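Seredstead's late bus is back, and I rode it

I didn't think I'd be writing about the 37 again. When it got cut I wrote my grumpy little piece, you all sent me your grumpy little emails, and I figured we'd be walking home from Zúñiga Square in the rain forever. But it's back! The first late run left the square at 11:40 p.m. and I was on it, with a bag of onion rolls on my lap and the window seat over the heater (the good one, if you know you know).

Soltach, the company that runs our buses, has agreed to keep the late service going through February. It's one bus each way, seven nights a week, from the square out past the hospital and up to Brolero Heights. The fare is the same as in the daytime and your monthly pass works on it. I asked the driver if that was really true about the pass and she just pointed at the reader and told me to try it. Beep, green light, done.
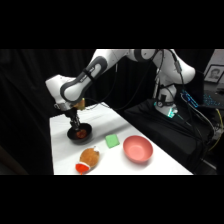 White robot arm at a white-covered table, with a black curtain behind.

The riders on my trip were mostly people coming off shift, still in their work shoes, plus a couple of students and a man with a cello who took up the whole back row and apologized to everybody. By the hospital stop it was standing room only. I heard one nurse tell another that she'd been paying for a cab home most nights since the cut, and that it was eating her overtime.

That's the part I keep thinking about. We got 83 letters here at the paper when the route went away, and an awful lot of them were from folks who clean, cook or look after people at hours when the rest of us are asleep. I read every one and I still have them in a drawer.

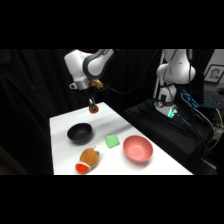 Now for the catch, and of course there's a catch. Soltach wants to see an average of 100 riders a night across both directions before it will promise anything past the trial. I think that's a lot to ask of a winter month, when half the town won't leave the couch after supper, but I also think we can get there. So if you've been meaning to stay for the second set, or the late movie, or one more slice of pie at your sister's place, go ahead and do it and take the bus home.

Timetables are up at the stops and at the library desk. The last run back from Brolero Heights leaves at 12:25 a.m., and the driver says she won't wait.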